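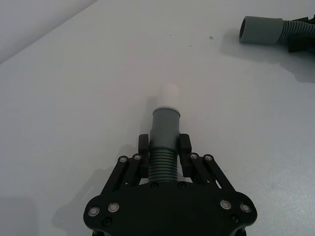

The water upstairs slows to a trickle by seven in the morning, according to Bushra Mohmand, and it stays that way until the children have left for school. She has lived at the top end of Clarkus Road in Preltley for nine years and said the pressure had been poor for most of them.

Bolumell Water now plans to replace the main under the road, starting in March. The work will take 11 weeks and will affect 329 homes, along with the primary school, the dental surgery and the row of shops at the bottom of the hill.

The existing pipe is cast iron and has burst several times, most recently outside the launderette, where the pavement is still coned off. The new one will be plastic, as will the short connections that run from the main to the edge of each property.

Contractors from Ocampo will dig from the railway bridge upwards, closing one lane at a time. Temporary lights will be in place day and night. The number 2 bus will be sent along Mill Lane in both directions and will not call at the stops by the school or the church. A temporary stop is to be put up outside the garden centre.

Each home will lose its supply once, for up to four hours, while it is moved on to the new main. Cards giving the time will be put through doors two days before. Bottled water will be delivered to anyone on the company's priority list, and residents who think they should be on it have been asked to ring before the work starts.

Dirceu Barros, project manager for Bolumell Water, told a meeting at the library that the old pipe had been patched as often as it could sensibly be.

"We could go on digging up the same few yards every winter," he said. "I would sooner do the whole hill and leave it alone."

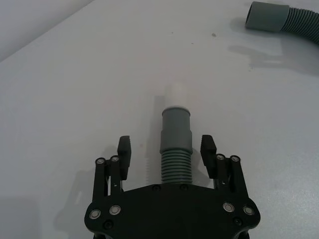 A gripper over a white tabletop.

Most of the questions at the meeting were about parking. Residents on the even side of the road, where few houses have a drive, will lose their spaces for the stretch being dug. The company has agreed the use of the field behind the cricket club, which will be open to permit holders from six in the morning until ten at night. Several people pointed out that the field floods. Mr Barros said matting would be laid at the gate.

Thaís Trindade, who runs the bakery next to the launderette, asked whether shops would be paid for lost trade. She was told that claims would be looked at one by one after the work had finished, and that owners should keep their takings records from the same weeks last year.

"After is a long time to wait if you have staff," she said. "When they shut the road for the gas we had three weeks with hardly anyone through the door before ten."

There was also some confusion over who is responsible for what. The company looks after the main and the connection as far as the boundary of the property, usually at the outside stop tap. Everything from there to the kitchen belongs to the owner -- including, in many of the older houses, a length of lead pipe under the front garden.

Bolumell Water will replace lead on its own side as it goes. Owners who want theirs done at the same time must arrange and pay for it themselves, although the company will make the join without charge if the new pipe is in the ground and has been inspected. A grant of up to £400 is open to households on certain benefits. Forms are at the library desk and the doctors' surgery. 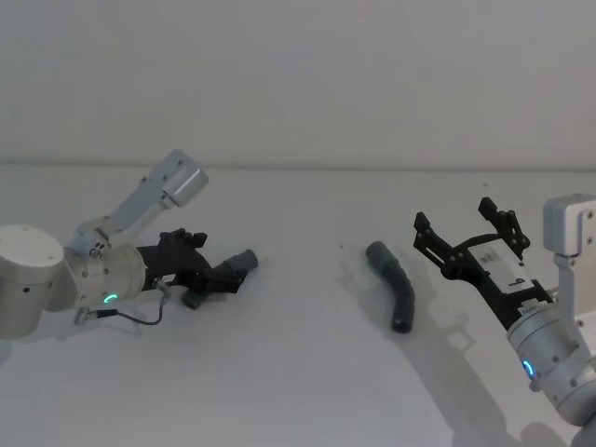
A curved piece of tube on a table.

Parviz Ghasemi, a plumber in the town, said people should find their indoor stop tap now and check that it turns. In the terraces it is most often under the sink or beneath the stairs, and in a few of the houses near the church it is below the floor of the front room. One that will not move by hand should not be forced, he said, as the spindle can snap.

He also advised running the cold kitchen tap for a few minutes once the supply is back on, before using the washing machine or filling a kettle. Cloudy water is normally just air and will clear in the glass. Water that stays brown after an hour should be reported.

The side streets are not part of the scheme. Wing-yan Chung, a ward councillor, said she had asked for Chapel Row to be added and was waiting for a reply -- its pipes are the same age and the residents have the same complaints.

The plans can be seen at the library during opening hours. A second meeting, for traders only, will be held there at 6.30pm on a date to be fixed.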